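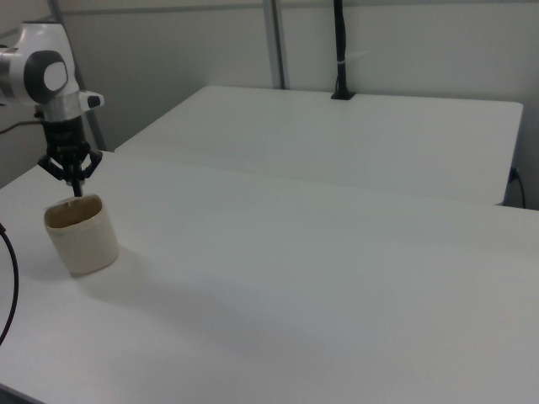

Vol. 2, No. 4

Resources > Manipulation > Kits and Data > Kindico Cup

Search this archive Enter keyword All fields Go

Kindico Cup – data card and notes on the Bemik cup kit

This card covers the Kindico Cup recordings and the kit they were made with. The kit is sold by Bemik as a starter package for teaching an arm to work with a thin rod in a cup. We bought it at the normal price and used it until January. If you only want the files, skip to "Layout." If you are thinking of buying the kit, read "The kit" and "Problems" first.

Maintainer: Luminița Oprea
Kit review and labels: Tamara Tudose
Card last edited: December 8, 2019
Version: 1.2

What is in it

The set has 3115 episodes. We recorded 3623 and dropped the ones where the log stopped early, the camera lost sync, or the operator marked the run as a false start. Each episode is one attempt at a short job: bring the rod to the cup, lower it in, move it, lift it out. Some episodes do only the first two steps. The field "steps_done" tells you which.

Bemik's sales page promises more than 3000 usable episodes from the wear parts in the box. We got there on the original finger pads, so the claim held up for us.

The kit

The box contains a two-finger gripper, the flange that joins it to the wrist, four rods, six cups and a printed setup guide. The arm is not included. Neither is the camera. Ours is fixed in place and looks at the tables from one spot for the whole set.

The gripper is black and so are the rods. The cup stands on a plain white table, toward the left of the view, with a second white table behind it against the wall. We kept the tables bare apart from the cup. It makes the cup easy to find for a simple detector, and it also means that a model trained only on this set will probably do badly on a cluttered bench. Plan on adding your own data if that matters to you.

The cups are cream-colored and slightly glossy. They pick up smudges, and the insides get brown with use. We did not clean them to a standard between sessions. If your method relies on the color of the inside of the cup, please check it against the "cup_id" field before you believe your numbers.

Setup time was one afternoon. The guide is clear on mounting and poor on calibration. It tells you to measure the rod from the flange, but the drawing shows the measurement taken from the fingertips. The fingertip figure is the right one. We wrote to Bemik and they answered in two days with a corrected page, which is in the docs folder.

Layout

episodes/ – one folder per attempt
episodes/NNNN/video.mp4 – fixed camera
episodes/NNNN/joints.csv – joint angles and gripper opening
episodes/NNNN/meta.json – cup_id, rod_id, operator, steps_done, outcome
splits/train.txt
splits/test.txt
docs/calibration_fixed.pdf
tools/ – reader script and plotting script

Folder numbers are not continuous. Dropped recordings kept their numbers, so a gap is normal.

The test split has 194 episodes. All of them use a cup and a rod that do not appear in training. Please do not tune on it.

How it was recorded

Logging was done with Vidix, on the trial license that ships with the kit. Vidix writes video and joint data to separate files and lines them up afterward by clock time. This worked well on short runs. On long ones the two drifted apart, and the reader script corrects for that with a single offset per episode. Pass --raw if you want the times as they were written.

Operators moved the arm by hand controller. Two people did nearly all of it, and their styles differ: operator 1 comes in from directly over the cup, operator 2 comes in at a slant. We left this as it was.

Labels

"outcome" has four values: ok, touch, tip, abort. Touch means the rod hit the rim. Tip means the cup went over. Tamara labeled every episode from the video and went back over the touch cases a second time, as these are the hard ones to call from one view. There is no second labeler, so we can't give an agreement score.

There are no force readings. The kit has a port for a force sensor – the sensor is sold separately and we did not buy it.

Problems

- The rods are thin and dark. At low video quality they can vanish against the gripper fingers. Use the full-size files for anything that tracks the rod.
- Shadows fall across the white table to the right of the cup. One of our early detectors boxed the shadow along with the cup.
- Cables can be seen in the view. We did not mask them.
- The finger pads are glued on. Replacing them takes longer than it should, and Bemik only sells them in full sets.
- Vidix's export button skips any episode with a comma in its name. Rename before exporting.

Would we buy it again

Yes for the gripper and flange, which never needed tightening after the first week. The rods and cups you could source yourself for less. Kołodziej sells a similar flange without the rest of the box, and for a lab that already has a gripper it is the cheaper way in. We have not tried it on our arm.

Terms

Free for research and teaching. Keep this card with the files if you pass them on. Corrections to labels are welcome – send the folder number and the new value to Luminița, one line per episode.

Filed under: Grippers & End Effectors, Starter Kits, Open Data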